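Moving to Grultidstead with two suitcases

When I moved to Grultidstead in February, my new apartment was 539 square feet, and I believed this is very small. Now I think it is enough for me, but I had to learn how to live in it.

My first mistake was to buy a big closet. It did not pass through the door, and I paid the delivery man to take it back to Dolan. After this I made a rule for myself: no new furniture for 7 weeks. I kept it, except for one chair.

The second thing I learned is to sort by use. My mother always kept all the small things of the house in one deep drawer, and we lost many minutes of our life in this drawer. I prefer open baskets now. If I can see a thing, I don't buy it a second time.

I still have too many books, and the kitchen window does not close well when the wind comes from the river. The landlord promised to look at it. I will write about the window next time.

Moataz
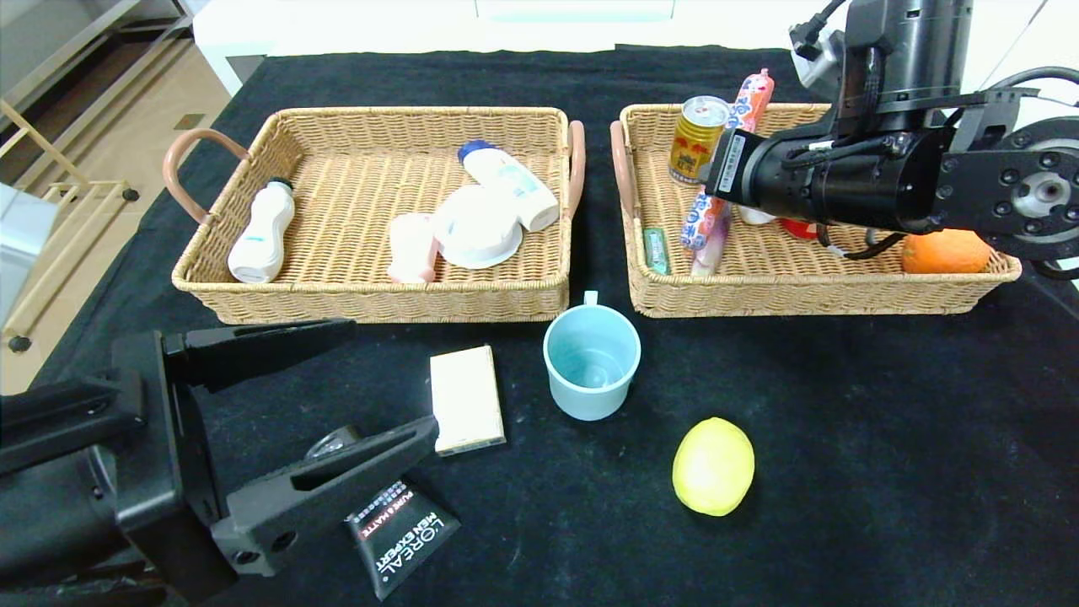
Two baskets, bottles on the left and snacks with an orange on the right.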